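Trisollow Visitor Group – notes from the spring meeting
April 8, 2023, upstairs room at the Bondinow Tearooms

Hello all, I'm doing the minutes again, so apologies in advance for my spelling. If I've put words in your mouth, tell me and I'll fix it before these go up on the noticeboard as well.

1. Last meeting's notes

Agreed as they were, apart from the bit where I'd written that the ferry timetable was "finished". It's still with the printer. I've changed it.

2. The lantern walk

We spent most of the evening on this one! The idea is to have visitors walk the old salt path from the harbour up to Trisollow church at dusk, each with a paper lantern, and stop along the way for a story or a song. Nhi Lại brought a map with the stops marked in red pen and talked us through it. She wants the first walk on a Friday in June and then one a week if people turn up.

I asked whether the path was wide enough by the sheepfold, as I nearly went into the ditch there in February. Nhi has walked it twice with a torch and thinks we should go round by the upper gate instead, which adds a bit of a climb but gives you the view over the bay. Everyone liked the upper gate. The farm still has to say yes, and I'm going to ring them.

Numbers – we went back and forth for ages. Some of us wanted to let in anybody who came along, but the church can only take so many once they get up there (and there's the question of soup). We settled on 25 walkers for each evening, booked ahead, children free with a grown-up.

Lanterns are coming from Đào, the paper shop on Quay Lane. They've offered us a good price if we order the lot in one go, so we said yes to 176 of them, plain white, and visitors can paint their own before setting off. Battery candles only. I know real ones look nicer, but it was a very dry June last year and I don't want to be the one explaining it to the farm.

3. Money

The spring raffle brought in £727, which is more than I'd dared hope for. The lanterns, the printing and the new signs should come to £900 all in, so we're short. Two thoughts on how to fill the gap: a small charge for the walk, or asking the hotels to chip in. I'm for the hotels, as they'll be the ones with full rooms. We'll try them first and talk about a charge next time if they say no.

4. The Suvosar boat

The Suvosar will be running round the islands again this summer, mornings only to begin with. The skipper has asked us to stop telling people they'll see seals. They might see seals! Please say "might". The leaflet needs changing too, and so does the sign by the slipway, where somebody has added a seal in marker pen (quite a good one).

There was also a grumble about the queue blocking the chip van. We agreed to ask for the queue to bend round the other way, along the wall.

5. Leaflets and the web page

The leaflet rack at the bus station is half full of things for other towns, so I'll go down and tidy it. The web page still has last year's opening times for the net loft – my fault, I'll sort it this week. If you've got nice photos of the bay in evening light, send them over, as all of mine have my thumb in them.

6. Jobs to do

Me: ring the farm about the upper gate, fix the web page, tidy the rack.
Nhi: order the lanterns, write out the stories for each stop, walk the new route with a watch.
Whoever sees the skipper first: ask about the queue.

7. Next meeting

Same room, same time, first week of next month. Bring your own mug, please, the tearooms have asked nicely twice now.
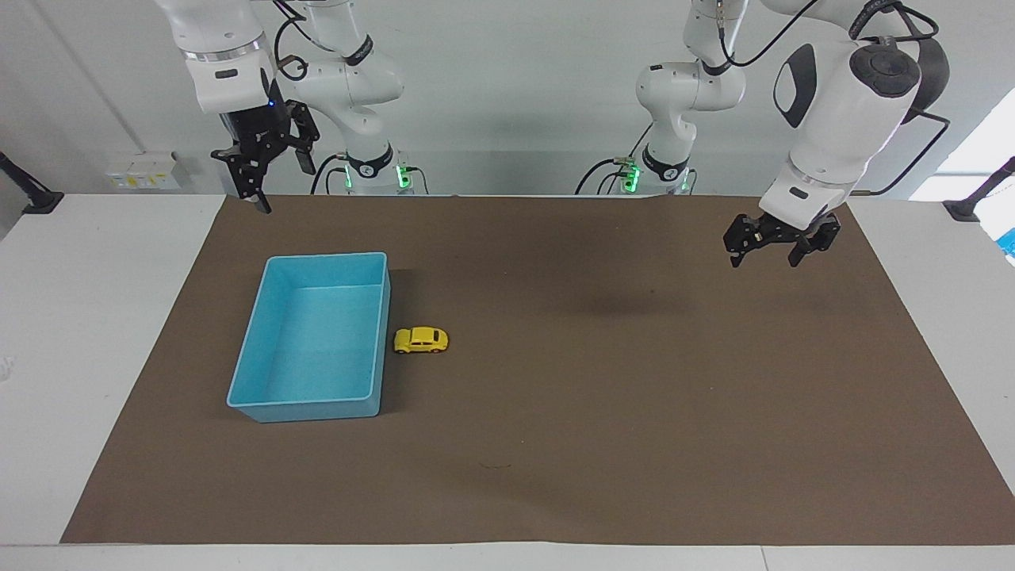
8. Late additions

Two things came in after we'd put our coats on. The church would like the walkers to use the side door, as the big one sticks. And there's a box of hi-vis vests going spare at the sailing club, so if you'd like one for the walk, let me know your size.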